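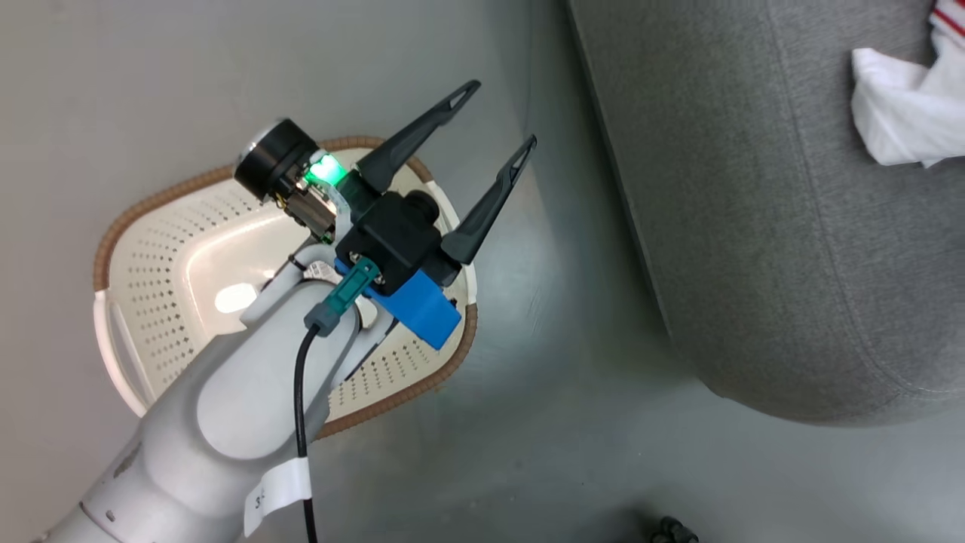 Villalobos Trivia Box: The Claninel Cycle Edition

Format: boxed card quiz, two to eight players
Subject: the five Claninel novels and the companion atlas
Played: four full games and two solo read-throughs of the deck

What is in the box

The set has 2,000 questions on double-sided cards, a folding score track, eight pawns, a sand timer and a rule sheet. The cards are sorted by book, with a colored stripe on the short edge. Book one is green, book two is gray, and so on up to the atlas, which is purple. The stripes for books three and four are two shades of orange that are hard to tell apart under a warm lamp. I marked the book four cards with a pencil dot.

Card stock is thin but stiff, with a linen finish. After four games the corners show no wear. The tray holds the deck upright and has a divider for each book. Sleeved cards do not fit.

Question quality

This is where most of the money went, and it shows. Each card carries four questions, graded from one to four points. One-point questions can be answered by anyone who has read the books once. Four-point questions ask for things such as the order of the signatures on the Trillau treaty, or which of the three sisters was awake when the gate was opened.

The grading is reliable in books one to three. In book four it slips. Several one-point questions depend on the prologue, which was missing from the first paperback printing and which many readers have never seen. In book five the four-point questions lean too hard on ship names.

I found 11 errors in the full deck. Most are spelling. Two matter:

Book two, card 63: the answer gives the siege of Pleltness as lasting 216 days. That is the figure the steward reports to the council. The chapter with the grain ledgers makes it clear that he is counting from the closing of the harbor, and the siege proper started later. The question asks for the siege.

Book five, card 18: the answer says the Warden never learns who wrote the letters. He is told in the second to last chapter, in one line of dialogue that is easy to skip.

The publisher's correction sheet covers the first of these and not the second.

Spoilers

The rules suggest removing the cards for any book that a player has not finished. This works for the most part because of the stripes, but the atlas cards are not safe. At least a dozen of them name the ruler of a region as of the end of book five. A group with anyone still reading should leave the purple cards in the box.

Television questions

None. The series departs from the books after its second season, and the designers kept to the printed text. Players who know only the show will do badly from book three on, and will sometimes be marked wrong for an answer that is right on screen. The rule sheet says the books win all disputes. I would put that line on the outside of the box.

Scoring and pace

The track runs to 40 points. With four players a game took just under an hour, with six nearly two. The catch-up rule, which lets the last-placed player pick the book for the next question, did its job in three games out of four. In the fourth it let a player with a very good memory for book one sit in last place on purpose and then score 16 points in a row. We now limit the rule to one use per player per lap.

The timer is too short for four-point questions. Most of them take a third of the time just to read out. We start it after the reading is done – the rules do not say either way.

Compared with the older set

The earlier Claninel quiz, from before book five, claimed 4,000 questions. Many were the same question turned around, with the answer to one card printed as the question on the next. The Villalobos deck has half as many, and I noticed only a handful of near repeats. Owners of the old set will find almost no overlap.

Verdict

Recommended for groups where everyone has read all five books, preferably more than once. Mixed groups should play with books one and two only, and they will run through the easier cards in a few evenings. The deck needs a second printing with the corrections made and the orange stripe changed.

Rating: 7 out of 10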